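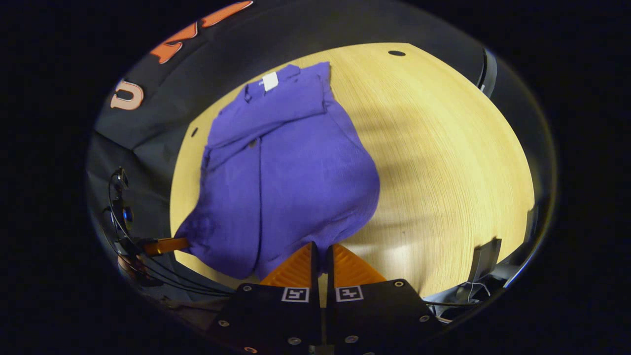

Anyone who can fold a shirt can teach the job, according to one shift lead at the Potdale laundry, who had never worked with a robot before this spring and was recording usable demonstrations by the end of a first afternoon.

POTDALE, May. Trindico today announced the release of Prellatside, a hand-held teaching kit for garment handling. The kit lets laundry and warehouse staff show a robot how to pick up, flatten and fold clothing by doing the work themselves with a two-finger gripper. A camera on the gripper records each motion.

Prellatside was tested for 22 weeks at a commercial laundry in Potdale run by Carrasco. During that time, 21 employees recorded 767 complete folds, most of them on long-sleeved shirts. Each session began with the garment dropped on the table in no set position, so that the recordings would cover the tangled sleeves and turned-under hems that come out of a real bin.

The recordings are used to train a folding policy that runs on a fixed arm with matching fingers. Operators can also take over the arm by remote control when it stalls on a garment. Those corrections are saved and added to the next round of training.

Carrasco will install the system at six folding stations, starting in September. Staff at those stations will continue to record demonstrations for new garment types, including fitted sheets and lined jackets, which the current release does not support.

The Prellatside kit includes the gripper, a spare set of fingers, a charging dock and the recording software. Orders open in June. Training for new sites takes one working day and is held at the customer's location or at Trindico's Potdale office.

Media and sales inquiries may be sent through the contact form on the Trindico website.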